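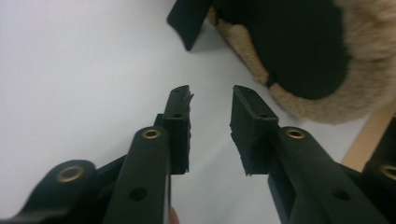
Filed under: Workshop, Grumbling

I spent most of Thursday afternoon at Likton squeezing a pair of black plastic fingers open and shut, and I still don't know what I think of it.

The pitch is familiar by now. You don't program the robot. You hold a gripper in your hand, do the job yourself with a camera watching, and do it again, and again, until there are enough recordings to train something. Then an arm with the same gripper on the end is supposed to do the job without you. Vemum, who run the sessions, call this "teaching," a word I would like to take away from them for a while.

I've taught people. I taught my nephew to solder. He asked why the tip had to be clean, I told him, and after that he kept tips clean on irons he'd never seen before. Squeezing a gripper 100 times at a table is closer to being a very patient player piano roll.

My job was to pick up a small soft toy and set it down again a hand's width away. That's it. You would think a grown man could manage. But the fingers don't close the way your own do. They swing in on linkages, and the only part you really want touching anything is the foam at the tips, which on ours had gone ragged at the edges. Fur is awful stuff to judge through foam. You can't feel whether you have the toy or just a tuft of it, so you squeeze harder than you need to, and now the recording says that squeezing harder is how it's done.

I brought this up with Aroha Ruawai, who was looking after our table. She said the variation was fine and even useful, and that the clumsy ones get sorted out later. Sorted by whom? By a person looking at them, at least for now. So that's me doing the task, and somebody else watching me do the task, and at the end of it we have a machine that may move a toy a hand's width.

She did get me on one point. I asked why they don't just use remote control, the way Rawat does with its two-handled rig, and she let me try theirs in the next room. I got 4 tries in before I wanted to lie down. There's a lag, you lose all sense of how close you are to the table, and everything you do looks like you're wearing oven mitts. The hand-held version is much quicker. I'll give them that without a fight.

What I won't give them is the number. The Katulach write-up everybody keeps sending me claims 73 percent success after 300 demonstrations, and I read it twice looking for what was changed between tries. Same table? Same lamp? Was the toy always facing the same way? If you trained on one table and tested on it too, I'd like that in the first paragraph – not in a footnote under a chart.

I've said yes to another session in September. I want to bring my own object, something with a lid, and see how long everyone stays cheerful.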